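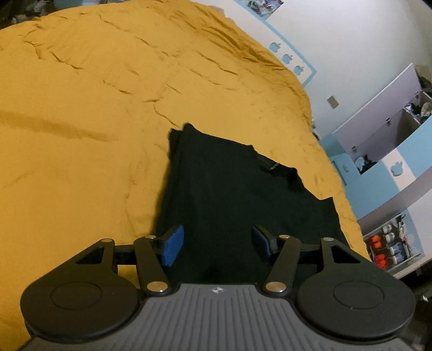
Blue fingertips open over something black to fold, with the apples on the wall behind.

I went to see the future of housework in November and it was a person standing over a bed, picking up a shirt with a pair of tongs.

I'm being a little unfair, but only a little! The tongs are a proper piece of engineering, with pivoting arms and soft-looking blue tips, and the person holding them was Chiến Hứa, who has been doing this for Gosling long enough to make it look like a normal way to handle clothes. Gosling is a small outfit that collects recordings of people doing chores, and those recordings get used to teach robots. A few times a year they let outsiders come and watch. I'd pictured a lab. What I got was an ordinary home on an ordinary street, and shoes off at the door.

I have opinions about home robots and I've had them for years, most of them grumpy. I've sat through the videos with the music. I paid money (more than I told my husband) for a Grirketti, the little wheeled thing that was supposed to bring you the mail and mostly brought itself to the underside of the couch. So when Imogen Tunstall from Gosling wrote back to say I could come along to the next open afternoon, I packed a notebook and a bad attitude.

The first thing I'd say to anyone who gets the chance to go is: ask to have a turn. I had mine after the coffee, and it changed what I think about the whole business more than any of the talking did. You hold the gripper from behind and squeeze, and the two fingers come together, and you suddenly have no sense of touch whatsoever. I've been folding T-shirts since I was a child. I went for a sleeve and came up with sleeve, hem and a good pinch of the bedspread, and everything slid toward me in one lump. Chiến said "go flatter" and I went flatter and pushed the shirt across the bed like a snowplow. It took me 12 tries to get a sleeve across cleanly, and Imogen, who was very nice about it, said those tries were worth keeping too.

What I hadn't understood is how much of folding is done by feel. My hands know there are two layers there before I've thought about it. With the gripper you have to look, and then look again, and black fabric is horrible to look at. All the edges vanish into each other. You hunt for a collar by its little ridge and hope it isn't just a wrinkle. I asked Chiến whether he'd prefer white shirts and he said he'd prefer towels. 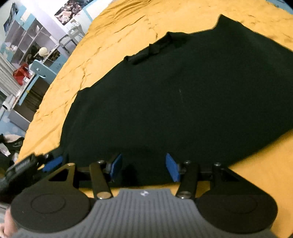 Lining up on a black garment. I never did learn to love folding dark clothes.

Now for the part I came home arguing about. Some of my friends hear "people fold laundry so that robots can learn it" and they laugh, as if the curtain has been pulled back and there's a man working the levers. I used to be in that camp. I've switched, and here's my reasoning, such as it is. Every skill I have in a house I got from watching somebody. My grandmother stood next to me at an ironing board and took my wrist. I don't think less of a kid who learned that way, so why would I think less of a machine? If anything I trust this approach more than the kind where a company announces that its product has simply worked it out.

And I liked that it was happening in a real room. Stuff in the cubbies, stuff piled on the shelves, posters up, a red bag sitting over by the storage, a bedspread that hadn't been pulled smooth for company. I've seen the other sort of demonstration, at a trade show where a Plurnoden arm folded one gray towel on a table so clean you could have done surgery on it, and then folded the same towel again, and everybody clapped. My house has never once looked like that table. If a robot is ever going to cope with my bedroom it had better have learned from bedrooms.

But I have two complaints, and I said both of them to Imogen's face, so I don't feel sneaky putting them here.

One is about credit. The session I watched ran 4 hours with a break, and Chiến did it with the kind of patience I associate with people who repair watches. He has little tricks! He starts from the side farthest from him, he lets the cloth settle before he goes in again, he turns his whole forearm instead of his wrist. Someday a company will put a machine on a stage and say that it folds, and I'd bet my Grirketti that his name won't come up. Imogen told me the people who record are paid by the hour and can ask for sessions to be deleted, and I was glad to hear it. I'd still like a name in the credits. Movies manage it for the people who drive the trucks.

The other is about privacy, and I'm less sure of myself here. A recording of a chore is also a recording of a home. Gosling gets permission, in writing, from whoever lives there, and I read the form (it's three pages, and readable, which I appreciated). But I kept thinking about my own shelves and what a stranger would make of them. People sign forms quickly. I'd want a second look at the footage a week later, once the novelty has worn off, and I'd want that to be a right and not a favor. Imogen said they're talking about it. I hope they talk fast.

My neighbor, who used to run the laundry at a hotel, asked me whether any of it would be quick enough to matter. She says her crew could get through 160 pillowcases before their first break. I can't answer her. Kumico, which buys some of these recordings, wasn't in the room, and I didn't see a robot fold anything that afternoon, only people. So if you want to know when you can stop doing your own shirts, I'm no help at all.

I can tell you that I came home and folded a load of darks with my bare hands, slowly, paying attention to my thumbs. They do an awful lot. I've asked Imogen if I can come back in the spring and have another go, and she's promised to find me a towel.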